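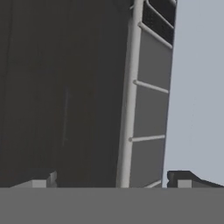
Doesn't a wrist view fall apart the second the hand gets close to anything? I'd expect the policy to be half blind right when it matters most, wrote one early reader of this card, and then asked whether I'd tried simply bolting the camera to the ceiling and being done with it.

Fair question, and I have! The ceiling version is in the Plaltthorpe baseline further down, and it does fine until the arm reaches in under something. After that the arm blocks its own target and the policy starts guessing. The wrist view has the opposite problem (great detail, terrible overview), and this whole release is my attempt to find out how far you can get with the terrible overview if you let the policy remember a bit of what it saw on the way in.

Last updated: January

What's in Drostside

Drostside is a set of simulated reaching and retreating episodes around racks, posts, rungs and other thin stuff that arms love to clip. Everything is rendered. There are no real robot recordings in it, so please don't cite it as if there were. I kept 2341 episodes in total. Of those, 1644 finish without any contact the simulator counts as a hit, and the rest bump something, stall, or run out the clock. The failures ship too, in the same format and in the same folders, with a flag in the episode record. I went back and forth on splitting them out and decided that people would just forget to download the second half.

Every episode has wrist frames at 20 frames a second, joint positions, gripper opening, the goal pose, and the distance from the hand to the nearest surface. That last one is privileged information, meaning you get it from the simulator and you will not get it on a real arm. Use it for labels or for scoring. If you feed it to the policy your numbers will look amazing and I will be very jealous until I read your appendix.

The method, short version

I call the training recipe Su. It's a small add-on to plain behavior cloning, and if you already have a cloning setup you can probably put it in over an afternoon.

The policy sees the current wrist frame plus 3 older ones. The older ones aren't evenly spaced in time, though. Su picks them by how much the hand has moved since the last pick, so a slow careful approach and a fast sloppy one end up with a similar spread of viewpoints. Then there's one extra output head that has to predict the clearance (that privileged distance again, used as a training label only), and at test time you throw the head away. Training it seems to push the encoder into caring about thin structure near the fingers. Without it, the encoder mostly latches onto big flat surfaces and shading, and a skinny rod might as well not exist.

I tried evenly spaced frames first, for weeks, with a lot of stubbornness. They help a little on fast approaches and do next to nothing on slow ones, where all the frames look the same. If you only take one piece of this, take the spacing rule. It's a few lines of code and it doesn't care what network you use.

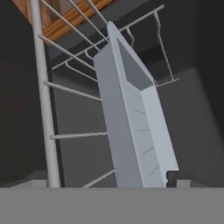
Thin rods are also where the labels get a bit fussy. The clearance value comes from the collision shapes, and those are slightly fatter than what gets rendered, so a hand that looks like it's clearing a wire may already be scored as touching it. I left it that way on purpose. A real arm has slop in it, and I'd sooner have the policy learn to keep a little extra room. If you want tight clearances you can rebuild them from the meshes with the script in tools/, but it's slow, so start it before lunch.

How it did

Compared with plain cloning on the same episodes, Su clips things less often on the held-out layouts, and most of that improvement comes from the retreat. I didn't see that coming! I'd assumed the approach was the hard part. But on the way out the hand is backing away from what the camera can see, and a policy with no memory has no idea there's a rod behind it. Having a couple of older views seems to be enough to keep it honest.

Plaltthorpe, the overhead-camera baseline, still beats Su on open layouts, where nothing sits between the camera and the goal. I'm not going to pretend otherwise. If your workspace is a clear tabletop, put a camera over it and go home early. On crowded layouts it drops off badly and Su holds up much better. I also ran both views together, and that was the best setup on almost everything, at the price of a second camera to calibrate and a bigger network to train. The full tables are in results/, with separate files for approach and retreat.

Things that will bite you

The gripper shows up in the lower part of a lot of wrist frames. Don't crop it out. I did that in an early version, thinking I was being tidy, and the policy lost its best cue for where the fingers were compared with everything else. Scores went down on every layout.

Color jitter is fine, random crops are not, for the same reason.

Goal poses are stored in the base frame, not the wrist frame. The loader converts them for you. If you write your own loader you'll need to do it yourself, and a policy trained with this wrong will still learn something, just enough to make you think the bug is somewhere else. (Ask me how long I spent on that one.)

Lighting barely changes across the set. It's soft and pretty flat, so I wouldn't expect anything trained here to survive a sunny window without more augmentation or some real data on top. I haven't tested transfer to a real arm at all.

Layouts are split by rack arrangement, never by episode. Please keep that split. Two episodes around the same rack look so alike that shuffling them together turns the test set into a memory quiz.

Running it

Install the requirements, point the config at wherever you unpacked the episodes, and run the training script with the su config. The plaltthorpe config expects overhead frames, which are a separate download. Playback goes through the Vokavska viewer, which is in the repo; press the space bar to pause and the arrow keys to step. It sometimes shows a gray window on the first launch. Close it and open it again.

If you find an episode where the success flag looks wrong, open an issue with the episode ID and the frame where it goes bad. I've fixed the ones I know of, and I'm sure there are more hiding in the slow retreats.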